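**Punden's free jeans-folding mornings return in August**

After a lovely first season that kept our kettle very busy indeed, Punden is delighted to announce that its free folding and mending mornings will be back this August, with a whole programme devoted to the humble pair of jeans.

The mornings grew out of a wardrobe swap that brought in 1032 garments, a great many of them denim, and a great many of them arriving scrunched in the bottom of a bag (we love you all the same!). Guests kept asking how our sorters got everything so neat, and so the idea of teaching it at home, on the bed, with no special table or gadgetry, more or less organised itself.

"A bed is the best folding surface most of us own," said Yu-na Cho, program coordinator at Punden. "You lay the jeans out flat, you smooth the legs with your palms, and you take your time over it. My mum did it that way and I still do, even when the doona underneath is all rumpled."

Each session runs for two hours from 10 am and has been written by A-yeong Kwak of the home-organising studio Clerkedness. She will cover folding for drawers, folding for shelves, hemming a cuff and looking after faded denim so that it lasts. Maldonado is kindly supplying thread and needles, and there will be cake.

There are 200 places across the month, and they're free, though we do ask that you book at the Punden front desk and bring 2 pairs of jeans in any colour or condition.

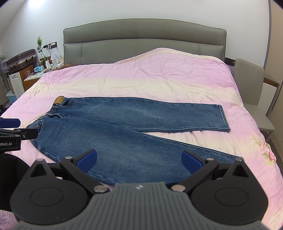
*Jeans laid out across the bed on a pink and cream comforter.*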